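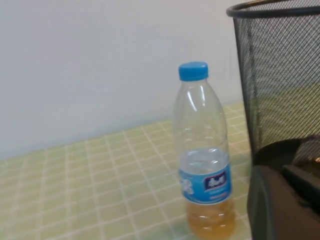
Padthorpe households will be able to leave cooking oil, cordial and soft drink bottles at a new collection point from February, after the parish agreed a trial with the recycling firm Fodum.

The point will be in the car park behind the Keno hall and will open at 8am. It takes clear plastic bottles of any size with the caps left on. Coloured plastic, glass and cartons should still go in the kerbside box.

Residents are asked to empty bottles before bringing them. Fodum said a bottle with even a little drink or oil left in the bottom can spoil the rest of a sack, and that 11 of the first 40 sacks collected in a test run last autumn had to be thrown away for that reason. Labels can stay on, as they are taken off at the sorting plant.

Leftover drink can be poured down the sink and the bottle given a quick rinse. Cooking oil should not go down the drain. It can be tipped into the separate oil tank next to the bottle cage, which holds up to 20 litres at a time and will be emptied when full.

The trial will cost the parish £1,756, which covers the cage, the tank and the signs. Tomaszewski, the garage on the main road, is lending the trailer used to take full sacks to the depot.

The parish will look at the results in the summer and decide whether to keep the point open. A second one near the school has been suggested, but no site has been chosen.

Bottles should not be left outside the cage when it is full. Leaflets with the opening times are available from the hall and the library.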